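Workshop Tips: Looking After a Two-Finger Gripper Arm

The Goditz handbook tells you to strip and regrease the fingers every 542 cycles. I stopped doing that in August and have yet to see a difference. What follows is what I do instead, and what I think is a waste of your afternoon.

Wipe the fingertips before every session. Plain dish soap on a damp rag, then a dry rag. Kneath sells a pad cleaner for this. It smells nice. I got the same grip with soap.

Check the finger screws cold, with the power off and the arm parked. Snug is enough. If one keeps backing out, put a dab of thread locker on it and leave it overnight. Don't just lean on the wrench harder, or you'll be drilling out a stripped screw.

Leave slack in the wrist cable. Turn the wrist by hand from one stop to the other and watch the cable the whole way. The clips in the Starnance kit hold it too tight for my liking, so I use hook-and-loop strap.

"Self-calibrating" deserves a raised eyebrow. The Trulludness controller claims it, and mine still closed off center after I changed the fingers. Close them slowly on a feeler gauge and see which one touches first. Shim the late one. My log is up to 1595 cycles on the same shims.

Test with flat, light things. Everybody tests with a block, and a block will forgive almost anything. A coffee sachet lying on a hard floor won't. Bring the fingers down slowly with the speed turned low, and stop if a tip scrapes. Try it with the packet turned at different angles, too.
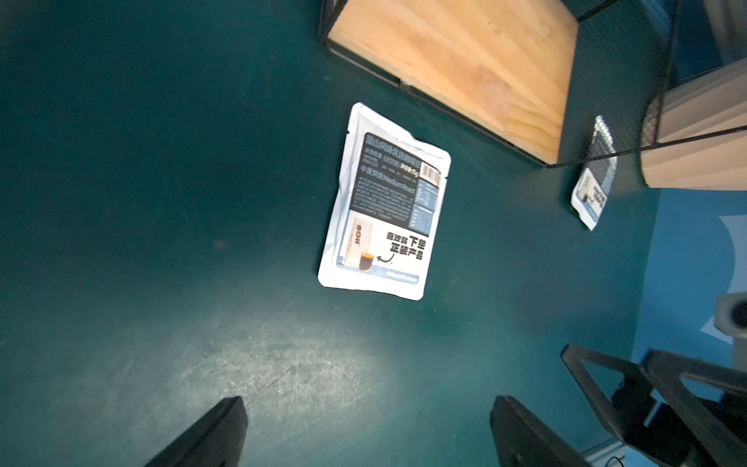

Medium roast sachet on the floor between the fingers and the wooden box.

If the fingers slide over the packet, lower the wrist a hair before you touch the grip force. More force mostly gets you a creased packet. I'd also skip the stick-on rubber tips until the alignment is right, as they hide a crooked finger for a week or so and then peel.

Write down every change, with the cycle count next to it. Mine are in pencil on the inside of the cabinet door.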